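How many demos before you stop? (flowers into vase)

tulip_torque
Posted 9:40 pm
So I'm teleoperating our arm for the Bular dataset and we just passed 1238 episodes on one task: pick up the tulips, get the stems into the vase. My hands hurt. The policy still comes in too low when the bouquet is lying at a weird angle, and I can't tell if it wants more data or different data.

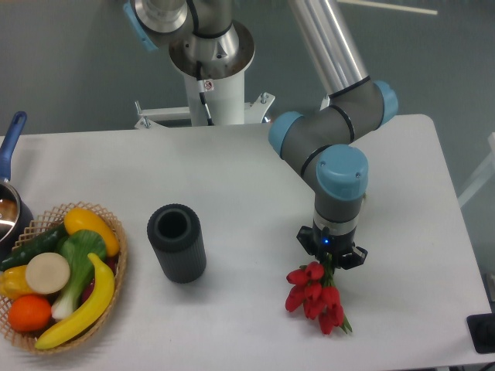

Dardo Villalba
Different data, every time. We did 2000 near-identical grasps at Zivdale and the thing fell apart when we turned the vase a bit. Move the basket, swap the vase, start from ugly poses.

hevimix_fan
Gonna disagree with Dardo. If you randomize everything before the basic motion is solid, you get mush — I've trained that mush. Keep the layout fixed until it lands the stems most of the time, then start shuffling.

tulip_torque
Ok, I did try a small shuffled batch, 187 episodes, only changing which way the blooms point. Slower to record, but I quit doing that lazy swoop I'd gotten into.
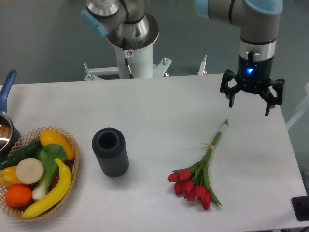 csonka_kid
Do you keep the fumbled ones?

tulip_torque
Only if I recover and finish the placement. Anything I give up on goes in a separate folder with a note.

Dardo Villalba
Keep that folder! And hevimix, your mush was a learning rate problem, I remember that thread.

hevimix_fan
It was partly the learning rate.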